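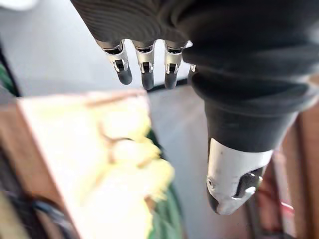
The Skornmont open day is set, and I hope a lot of you can make it in June. You'll be able to get right up close to the hand, which I never managed at the Zimach show (too many people, too much rope!). Up close you notice the joints: each finger has a short silver segment with a little black hinge set into it, then a rounded gray tip, and the thumb sits well away from them under its white cap. I could have stared at it all afternoon.

Guido Lo Presti asked:

> Is it going to be on a bench again, sorting blocks?
> I'd bring my students if there's a real task to watch.

Yes, a real task, Guido! Bring them.
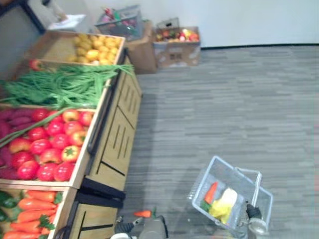
Irja Heiskanen
Visits coordinator, Skornmont

The demonstration is grocery shopping. One gripper has the clear plastic basket by its handle while the other deals with a small carrot, green top and all, next to a stepped wooden stand of tomatoes, peppers and long green beans. Those beans are in a terrible tangle and I can't wait to hear what your students make of them as a grasping problem.

We'll run it 3 times, with questions in between. Natalina Vitale has the sign-up list, so write to her with your group size. Parking is behind the Tedesco building, door 5.

Irja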